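FOR IMMEDIATE RELEASE
January 5, 2018

Student robot club to hold open trials, and asks visitors to keep their expectations low

The Juletti student robotics club will open its winter trials to the public this month, with four student teams trying to get a robot arm to do what most people do without thinking: pick things up off a table and put them down somewhere sensible.

The contest is called the Trnka Table Trials. It is in its first year. The club would like to be clear about what it is, as last winter's notice promised "the kitchen of the future" and several families came expecting dinner.

There will be no dinner. There will be cups, bowls, plates, toy food and pieces of cloth, and an arm that moves slowly. Each team gets 10 attempts. An attempt counts if the object ends up where the team said it would, and the team has to say so before the arm moves. Calling the spot afterward was allowed in the practice rounds and made everyone look very good.

"I have read a lot of announcements about student robots, and in nearly all of them the robot is about to change the way we live," said Štefánia Kollár, who teaches the class the club grew out of. "Ours is about to move a cup. Some days it moves the cup. I would like people to come and see how hard that is, and then be a bit more careful about what they believe the next time they watch a two-minute video with music on it."

Kollár wrote the rules with the students over the fall term. Two of them caused most of the arguing. The first is that failed attempts are shown on the score sheet next to the good ones, in the same size type. The second is that a team may not swap an object for an easier one once the run has started. A hard cup stays hard.

The object list is mixed on purpose. A ball is round from every side. A mug has a handle, and which way the handle points can decide the whole attempt. Cloth is worse again. It bends, it bunches, and it does not keep the shape it had when the program was written. Two of the teams have asked for cloth to be dropped from the list. The request was turned down.

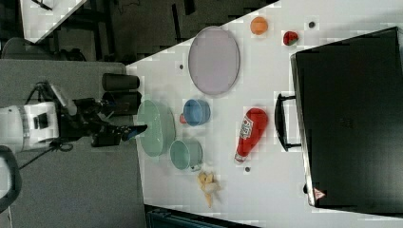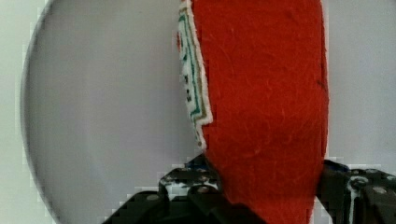 Scoring will be done by hand, on paper, by students from the other teams. The club looked at Gradex, a scoring program that was offered to it free for a term, and decided against it for now. In a test the students spent longer correcting the entries than they would have spent writing them down. The club may look at it again next year.

The trials are paid for by a grant of $1,000 from Sudik, a local parts supplier. Sudik has asked for its name to be on the poster, and it is. It has no say in the rules or the results. The money goes to replacement finger pads, cables and printing, in that order, and the club expects to run out before it gets to printing.

There are 33 students signed up. Most had never written a line of code before September, and a fair number joined with a friend. The club does not claim that the program has prepared them for careers in automation. It has no way of knowing that yet, and neither does anyone else who says so about a club this young. What the students can do is keep a log, repeat a test, and tell a visitor why the last attempt went wrong – or admit that they don't know.

"The part I grade is the log," Kollár said. "If a team writes 'it worked' I send it back. Worked how many times? With the cup facing which way? Who moved the table? They get tired of me asking. One team has started writing the questions in ahead of me, and I suppose that is progress, though I'd want to see it last until spring."

Visitors may ask the teams to repeat any attempt, including one that went well. Teams can say no, but the refusal goes on the score sheet. Video is allowed. The club asks that anyone posting a clip leave it at normal speed, or else say on the clip that it was sped up.

There is no cash prize. The team with the most counted attempts picks the object list for next year's trials, within limits. Full results, with the failures included, will be posted on the club's page once the score sheets have been checked by a second person.

Entry is free and no booking is needed. Children are welcome if they can stand behind the tape. Runs are long, with a good deal of waiting between them, and people who get bored easily may want to bring a book.

Contact: Štefánia Kollár, Juletti student robotics club. Press who wish to read the team logs before the trials can ask for copies. Names of students under 18 will be removed.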